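2019-01-26
By the tenant upstairs
2 min read

Cold again

Woke at six to frost on the inside of the bathroom window. The boiler had gone off in the night and the display showed the same fault as last week. I reset it twice. The second time it caught, and the radiators were warm by half past seven. I have written the times on the back of the calendar for when the landlord rings back.

Porridge, then the bills. The gas meter stood at 733 this morning. It was 438 when I took the reading at the start of January, so that is more than I expected and I will have to move money out of the holiday account. I rang Plarow to ask if I could pay monthly. Twenty minutes of music, then a man who was helpful enough. He said yes, but the form has to come by post.

Walked into town to save the bus fare. The pavement by the church had not been gritted and I went along it holding the railings. The hardware shop had draught strip, the brown foam sort, two rolls to a pack. I bought one pack and a tube of sealant. Wokeck, the bakery on the corner, had yesterday's rye at half price, so I got a loaf and ate the end of it on the way back.

Spent the early afternoon on the bedroom window. The old strip came off in crumbs and I had to scrape the glue with a butter knife. One roll did the bedroom with a bit left over. The kitchen will have to wait because the frame is swollen and does not shut square. I think it wants planing, and I do not own a plane.

Sat down at three with tea and finished the library book, the one about the Paucar valley. The last chapter was dull but I liked the part about the salt road. It is due back on the 30th.

Soup for supper, leek and potato, too much pepper. The bedroom does feel less draughty. I held a candle up to the window and the flame stayed fairly still.

The little succulent has kept its green, pointed leaves. I have not watered mine since Christmas and do not plan to until March.
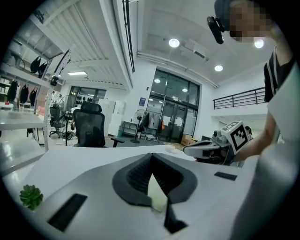 For tomorrow

Ring the landlord again about the boiler. Post the letter. Find out what a plane costs, or if the hardware shop hires them. Wash the grey blanket if it is dry enough to hang out.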